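About Us

Welcome to Trikcombe. We are a shared workspace and a small evening school, and we are glad that you want to know more about us. My name is Halyna Kostiuk and I started this place together with my brother-in-law. Many people ask us how it began, so I will try to tell it in the right order.

How we started

In the first year we had only one room above the Sydorenko bakery, with 2 long tables and a kettle. We gave courses in bookkeeping and in English for work. The room was warm in winter and much too warm in July. When the bakery needed the space for its own use, we had to look for something bigger, and we looked for a long time. The owner of the Brernesow building showed us the ground floor one evening at seven o'clock. I must say that I did not like it at first. It seemed to me too long and too white.

The building

What changed my mind was the staircase. It is a spiral one, made of wood, and the brown steps open like a fan over your head when you stand next to it. We decided to keep it as it is and to keep the rest of the interior simple: white walls, a dark gray floor, and the beams of the ceiling left open to see. Along the hallway we hung a long lamp with a black frame. People who visit us for the first time usually stop near the stairs and look up, and I still do it too. 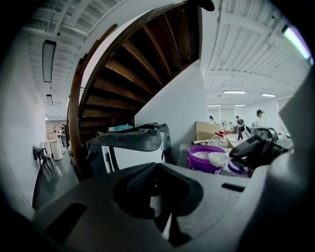

What we offer

You can rent a desk for one day or for one month. The price of a monthly desk is 405 and it includes coffee, the printer and a locker. At the moment we have 38 members. They are translators, accountants, two architects and a lady who repairs old maps.

The evening school is open to members and to everybody else. We teach bookkeeping, English for work and basic drawing. The groups are kept small, so please write to us early if you would like to have a place. The library shelf is called Pollia, after the first student who gave us her books. It holds 800 titles now, and you may borrow any of them for a month.

How to visit

The door is open from eight in the morning. If you come for the first time, please ring the lower bell, and one of us will come down and show you around. The upper bell belongs to the dentist. Bicycles can be left in the yard behind the building. For questions about courses, ask for Halyna. I answer all letters myself, usually in the afternoon.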